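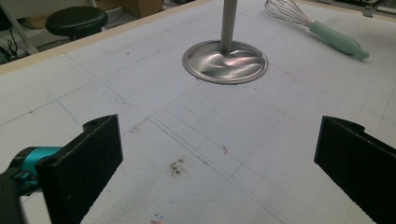
Getting Ready for the Last Weeks: A Leaflet for Partners at the Gourlay Birth Center

Project report, Community Health Communication
Kirsty MacBrayne, Rónán Mac Giolla and Beathag Lindsay
Project advisor: Wilma Kinnear
Submitted Mar 13, 2018

1. Background

The Gourlay Birth Center in Taltport gives every pregnant patient a folder at the first visit. The folder is thick. It has sheets on food, travel, blood tests, exercise, feeding and the center's own rules, and more sheets are added as the pregnancy goes on. By the last weeks it is usually too full to close.

Almost nothing in the folder is written for the partner, or for whoever else is going to be in the room. There is one paragraph on the back of the visiting hours sheet, and it is mostly about parking. Torquil Carnegie, who coordinates the parent classes at the center, told us that partners ask the same questions in every class and that the answers are not written down anywhere they could take home. He asked whether a student group could write something short.

Our project was to find out what partners wanted to know about the last weeks before the birth, write a leaflet, try it out, and hand over a version that the center could print. We did not write any medical advice of our own. Anything medical in the leaflet came from the center's existing sheets or was supplied by the midwives, and all of it was checked by them before we showed it to anyone.

2. What we wanted to find out

We started with a long list of questions and cut it down with our advisor. The ones we kept were:

What do partners worry about in the last weeks, and which of those worries could a leaflet help with?
What have they already been told, and by whom?
When would they want to get the leaflet, and where would they keep it?

We dropped a question about which websites people used. It was interesting but it belonged to a different project, and the interviews were already long enough.

3. How we did it

We interviewed six couples who were attending classes at the center in January. Mr. Carnegie announced the project at the end of a class and people who were interested left an email address. Each couple was interviewed together, at the center or at home, whichever they preferred. Kirsty and Beathag did the interviews and Rónán took notes and later typed them up. We did not record sound. One of the mothers-to-be said at the start that she would not be comfortable with a recorder, and we decided it was better to treat every interview the same way.

We had planned to interview the partners alone. Ms. Kinnear suggested doing it together, because couples tend to correct each other, and this was good advice. Several times a partner said that something was all arranged and the other person said that it was not.

After the interviews we sorted the notes into topics. We wrote every separate point on a slip of paper and moved the slips around until the groups made sense to all three of us. This took much longer than we expected. Most of the disagreement was about whether "when do we leave for the birth center" was a travel question or a medical question. In the end we gave it a section of its own.

4. What the partners told us

When to call and when to go

This came up in every interview. The center's advice on when to call is on a yellow sheet in the folder, and the people we spoke to knew that the sheet existed, but the partners had not read it. They assumed the pregnant person would know. The pregnant people assumed they would be busy, and wanted somebody else to know.

Several partners did not have the center's phone number saved. One had saved the number for the billing office.

Getting there

Taltport is not large, but the bridge on the north side closes to traffic when the wind is high, and people who live across it were worried. They knew the other road, but had never timed it. Couples without a car wanted to know whether a cab would take someone in labor and whether they should warn the driver. The center did not have a written answer to this. Mr. Carnegie has since asked the local cab firm, and the answer is in the leaflet.

What to bring

We expected this to be a big topic. It was a small one. Everyone had a bag list from a friend, a sister or a magazine, and some had more than one. What partners did not have was a list for themselves. They had not thought about food, a change of shirt, a phone charger, or a sweater for the middle of the night. One partner said he had packed his wife's bag from the list twice and it had not crossed his mind that he might be there until the next day.

Sleep and being uncomfortable

The pregnant people talked about this more than the partners did. They were tired, they could not get comfortable, and they were up several times a night. The partners mostly asked what they could do about it. Some of the ideas that couples had come up with themselves were simple: one had moved to the spare bed so that there was room for extra pillows, and another had taken over the early dog walk. We put a few of these in the leaflet in the couples' own words, with permission.

Visitors and phone calls

This was the topic we had not thought of at all. In the last weeks, relatives start calling every day to ask if there is any news. It wears people out. More than one couple had argued about it. They wanted the partner to take over the phone, and the partners were willing but had not been asked. We also heard worries about relatives who planned to arrive for the birth and stay, and about how to say that the first days at home should be quiet.

Feeling left out

Two of the partners said, in different ways, that they did not feel that much of the preparation was meant for them. They went to the appointments but the questions were directed at the other chair. Neither of them was angry about it. One said he would have liked to be given a job.

5. Writing the leaflet

We wrote two versions. Version A was arranged by topic, in the same order as the section above. Version B was arranged by time: things to do now, things to do in the last weeks, and things to do on the day. The contents were nearly the same.

We laid both out in Tridard, the page layout program on the computers in the college print room. None of us had used it before. Beathag learned it well enough to do the final pages. Our first drafts were far too long, and Ms. Kinnear returned them with most of the adjectives crossed out. We had also written "your wife" in one place and "the mother" in others. The center prefers "your partner" or "the person giving birth," and since the reader might be a sister or a friend, we rewrote those sentences so that they worked for any support person.

The leaflet is a single sheet, folded. The center's phone number is on the front in large type. The yellow sheet's advice on when to call is repeated inside, word for word, because the midwives did not want two different wordings in use.

6. Trying it out

We took both versions back to the couples, or at least to those who had not had their babies yet. We also left copies in the waiting room with a comment slip and a box.

Version B was preferred. People said they could see at once which part applied to them. Version A was described as neater, but one reader said she would not know where to begin. The comment slips were less useful than the conversations. Most of them said the leaflet was "good" or "helpful." One asked for larger type, which we did, and one asked us to mention pets, which we also did, as a single line under things to arrange ahead of time.

The midwives asked for one change. We had written that partners should "stay calm." They pointed out that this does not tell anybody what to do. We replaced it with a few plain things to do, such as keeping the lights low, offering water and answering the staff's questions when the other person is in the middle of a contraction.

7. Problems and limits

Our group of couples was small, and they were all people who came to classes. People who do not come to classes may need the leaflet more, and we did not reach them. All of the couples spoke English at home. The center sees families who do not, and a translated version would need its own testing.

We lost time at the start waiting for permission to be in the building outside class hours. We should have asked for this before doing anything else. We should also have shown the midwives the first draft instead of waiting for a clean one.

We do not know whether the leaflet makes any difference on the day. To learn that, someone would need to talk to couples again after the birth.

8. Handover

The center has agreed to print 1,000 copies of version B. It will be given to partners at the class on the last weeks, and a copy will go into the front pocket of the folder. Mr. Carnegie has the layout files and a page of notes on which parts will need updating, mainly the phone numbers, the cab information and the door to use at night.

9. Who did what

Kirsty MacBrayne arranged the interviews, led half of them and wrote sections 1 to 4 of this report. Beathag Lindsay led the other half and did the layout. Rónán Mac Giolla kept the notes, wrote the first draft of the leaflet and wrote sections 5 to 8. All three of us sorted the slips.

We thank the couples who let us into their homes at a busy time, and the midwives at Gourlay for reading every draft.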